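Housekeeping and Laundry Operations
Unit 6: Linen and Guest Garments
Instructor: Fernanda Loureiro

Read this before the November practical. Bring the stock sheet from Unit 5.

6.1 Par levels

A par is one full set of linen for every bed in the house. Most properties run on three to five par: one set on the bed, one in the laundry, one on the shelf, and the rest as reserve. Our case property, the Fajardo, has 157 beds and holds 943 flat sheets. At two flat sheets per bed, one par is 314 sheets, so the Fajardo is running at just over three par. That leaves very little room if a washer goes down over a holiday weekend.

Work out the same figure for pillowcases using the Unit 5 sheet. Show your steps.

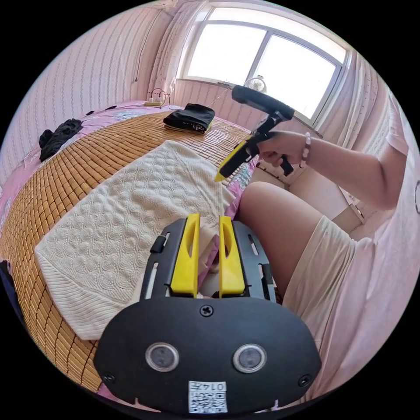 Sheets wear out in use and in storage. Cotton and cotton blends last longer when they rest on the shelf for a day between washing and going back on a bed. Put clean stock at the bottom or back of the pile and pull from the top or front. If the same sets keep going around, they wear thin while the others sit and yellow along the folds.

6.2 Sorting

Sort by fiber first, then color, then soil level. Pull anything stained before it goes in the wash, as heat sets most stains. Colored sheets go in their own load until they have been through several washes. Terry never goes in with knits or anything with a zipper, which will snag the loops. 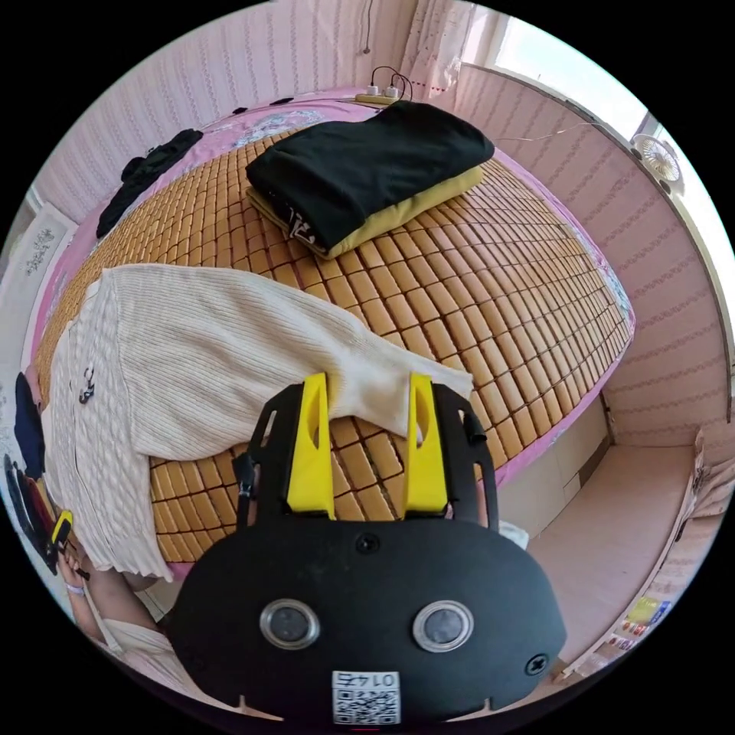
6.3 Guest garments

Guest laundry is a separate stream with its own log. Each piece gets a tag with the room number and the time it came in. Read the care label before anything else. If there is no label, call the guest. Do not guess.

Wool and other knits are folded, never hung. The weight of the piece pulls the shoulders out of shape. Close zippers and buttons, lay the piece face down, bring the sleeves in across the back, then fold up from the hem. Note existing damage on the log and have the guest sign next to it. The Nernov case in your reader is about a claim that was paid because that signature was missing.

6.4 Folding standards

All folds in one category must finish at the same size. Shelf counts depend on it. Sheets are stacked in bundles of 20 with the folded edge facing out, and anything short of a full bundle goes on the top shelf with a slip.
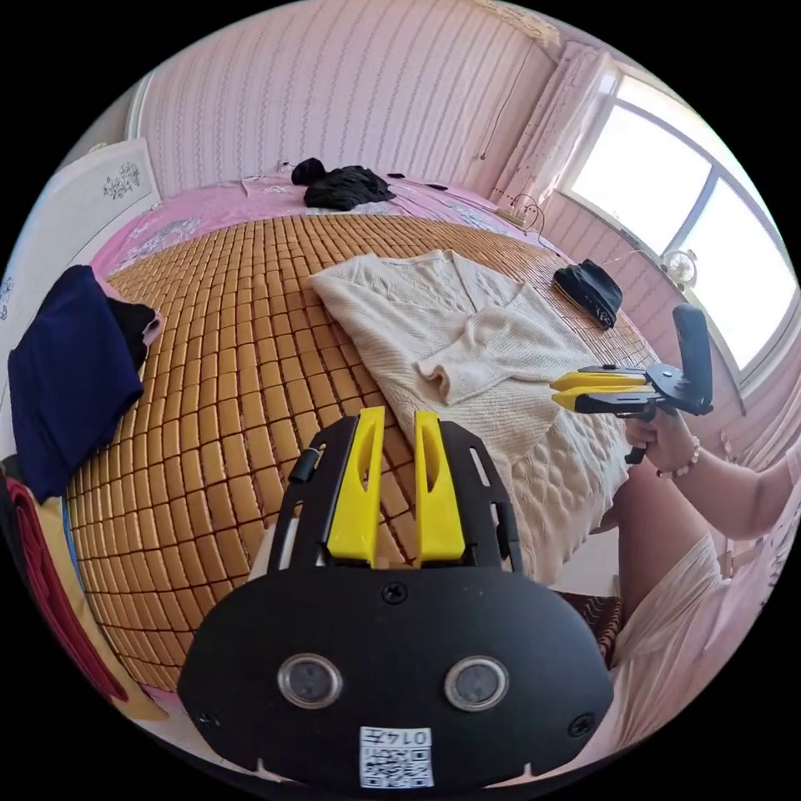
Fitted sheets are folded by tucking the corners into each other, then in thirds. Two people are faster than one on king sizes.

6.5 Discards

A sheet with a hole, a permanent stain, or a torn hem leaves circulation the same shift. Log it under one of these codes:

D1 torn
D2 stained
D3 worn thin
D4 lost or missing

D1 and D3 can be cut down for rags. Dye or mark rags so they do not get back into guest stock.

Homework

1. The Guvby has 700 flat sheets and 20 are coded D2 this month. Give the discard rate as a percentage.
2. Write a one-page garment log for a five-room guesthouse.
3. Read the Zastix case and list the sorting errors.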